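Friday, June 26, 2026
Modupe Bassey

Hand unit 2, the two-finger one. Bench notes. Copying Teun and Olaia so we stop having the same conversation in the corridor.

Came back from the Plekby collection round with the jaws closing crooked. Olaia's note on the bag just said "left lazy", which is fair. At full close the left finger arrives late and the pads meet with the left one tipped in at the top. On a thin thing (card, foil wrapper) it pinches at the top edge only and the bottom half of the pad does nothing. On fat soft things you don't notice at all, the foam takes it up, so no idea how long it's been like this.

Stripped it on the bench before coffee. Power off, cable out, jaws open by hand first or you can't get the driver in straight.

Found:
- left upper joint, both screws backed out. Inner one turned with fingers. Right side both fine, still had paint on.
- no paint on the left ones at all. So someone had them out after December and didn't re-mark. Not accusing. Well, a bit.
- left pad lifting at the bottom corner, grit under the glue
- finger plates themselves ok, laid both on the glass, no rock

Cleaned the threads with the small brush and alcohol, let dry, one drop medium threadlock each. NOT the strong stuff, Floor had to heat the last one to get it out and the plate went a funny color. Snugged all the joint screws first with the jaws clamped lightly on the setting block, then final torque going crosswise. If you torque one side fully before you start the other the finger walks. I did that the first time and had to back everything out again, 15 minutes gone.

Paint marks on every one now, yellow. If you take one out, re-mark it. Pen is in the drawer with the feelers.

Pads. Peeled the left, scraped, wiped. The Clullar pads are down to one pair in the box, so I only changed the left and kept the right, which I know is against what we agreed. They looked the same height side by side on the glass. Teun please order, the last lot took 18 days from Insaurralde and we'll want a pair before unit 3 comes in. Glue needs overnight under the clamp really. It got the lunch break and then some. So pad result today is provisional, look at the bottom corner again Monday before it goes out.

Re-zeroed in Mokine after. Order matters:
1 plug in, jaws free, wait for the counter to settle
2 close fully on nothing, hold, set zero
3 open to the stop, hold, set max
4 close again and read. should come back to zero, if it doesnt do the whole lot over
First go it came back high. Second go fine. Think I was squeezing too hard on the set and compressing the foam, so zero was too deep. Close till they touch and stop there. Bahman says he always does it with a sheet of paper between and pulls till it drags. Tried it, works, using that from now on.

Then over to the practice pile for pick checks. Bags, wrappers, can, bottle, the awkward stuff. Jaws took the round pink disc at the sides, on its rim, which is a good one for this fault because a tipped finger wants to roll it. 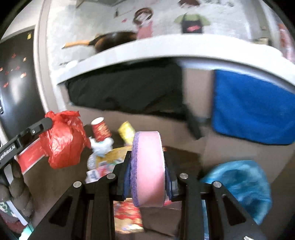
Do the pads need changing as a pair, if only one side is lifting?

Change them as a pair whenever there's stock. The foam packs down with use and a new pad against an old one puts the meeting point off center. If you're stuck with one, compare heights on the glass, redo the zero after, and write on the tag which side is new.

Tag on unit 2 says LEFT NEW.

Rest of the checks. Thin card: holds along the whole pad now, tugged it from the bottom and it dragged the same as from the top. Foil wrapper ok. Bottle ok by the neck, slides if you take it by the belly, but unit 1 does that too so I'm not chasing it. Did slow closes and then snappy ones, listening for the click Olaia mentioned. Couldn't get it to click. Might have been the loose screws, might be something that only comes when it's warm. Leaving that open.

Cable: strain relief at the base is a bit chewed. Taped for now. Proper fix is a new boot, we have the size, I just didnt want to unsolder anything at four in the afternoon.

Logged closes stand at 3,000 since the last service according to Mokine. The sheet on the wall says check joint screws when we remember, more or less. Suggest we make it every return from a round: finger on each screw, look at the paint, done. Floor can you change the wall sheet, you have the file.

Also the hex driver in the kit is rounded. That's probably why the screws weren't tight to start with, it feels like it's bitten and then it slips. Binned it. Took one from the main bench, so the main bench is now short one, sorry. Please don't put it back.

Spares count for Teun, as of today:
pads 1 (right over from the pair)
joint screws 70, plenty
threadlock medium, nearly out
boots, one bag, unopened
paint pen ok

To do
- Monday, left pad bottom corner. If it lifts with a fingernail, redo it with a full overnight
- strain relief
- same look at unit 1, especially the paint. haven't opened it
- ask Bahman if he had the left side apart in spring
- Olaia, if it clicks again note wether it's opening or closing and how long it had been running

Unit 2 is on the middle shelf, jaws clamped over the block, cable coiled loose. Leave the clamp on till Monday pls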